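Umora Help Desk - Ticket log
Subject: Registration form dropping entries for the youth motivation day at Flirville
Opened by: Emil Widmer, youth programme coordinator
Status: Open, waiting on customer

April 29, 2023

Hi team, me again (sorry!). I'm setting up the sign-up form for our student motivation day at the Flirville community hall and something's gone wonky. We run these sessions for senior high school students from the outlying towns, with guest speakers, a bit on careers and apprenticeships, and a fair bit of sausage sizzle. We've got room for 400 kids and the form is meant to close itself when it gets there. It closed this morning, and when I exported the list there were nowhere near that many names on it. I've got a teacher from one of the river schools ringing me wanting to know why her whole year group is locked out, so any help would be brilliant.

What I've tried so far:
Logged out and back in. No change.
Tried it on my work laptop and on my phone. Same message on both, "This event is full".
Bumped the capacity up to 1000 just to see. The form opened again straight away, then the confirmation emails stopped going out, so I put it back.

Reply from Umora support

Hi Emil, thanks for all the detail. Could you check whether "Hold a place for incomplete forms" is ticked? It's under Event, then Capacity, then Advanced. When that's on, every person who opens the form and wanders off keeps a seat. Please also tell us which version of the Trukasura email add-on you've got. The number is at the very bottom of the settings page in grey.

Emil Widmer

Righto, found it, and yes it was ticked! I don't remember doing that but I did copy this event across from the one we held in February, so it probably came along for the ride. Unticked it, saved, and the form opened up again. The count on the dashboard dropped by a heap as well, which I'm taking as a good sign.

Trukasura says version 2, no decimal point or anything after it.

Emails still aren't going though. I registered myself as a pretend student with my personal address and got nothing, not even in junk. My sister had a go with hers and same story. The kids need that email because the bus times are in it, and so is the consent form for the parents to sign.

Reply from Umora support

Good news on the first half. For the emails, open the confirmation template and look at the attachment list. Changing the capacity makes the system rebuild the template, and if an attachment has been moved or renamed the whole message sits in the queue. If you see a red triangle next to a file, remove it, upload it again and press Resend queue. Once only please, or families will get doubles.

Emil Widmer

You legends. There was a red triangle next to the bus timetable (Correia Coaches sent me a new one and I'd saved it over the top of the old one, my own silly fault). Took it off, put the new one up, pressed Resend queue once and then sat on my hands. My test email landed 5 minutes later with the timetable and the consent form both attached. My sister's came through too!

One leftover thing, and it's only small. The header on the public event page has gone stretched since all this, and the science careers block is fine on my laptop but shows up squashed on my phone. 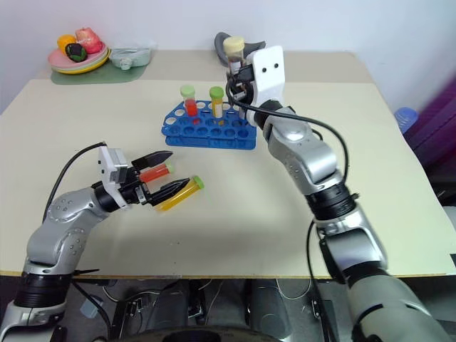
Test tubes and robot arms

The text underneath it is okay on both. It's the same block I used last time and I haven't touched the width setting, so I'm guessing it's another copy-across thing?

Reply from Umora support

Glad the emails are moving. For the block, open it, set Width to Auto and save, then do the same for the header. If the phone view is still squashed after you've refreshed, let us know which phone and browser you're using and we'll take a look from our end. We'll leave the ticket open until we hear back.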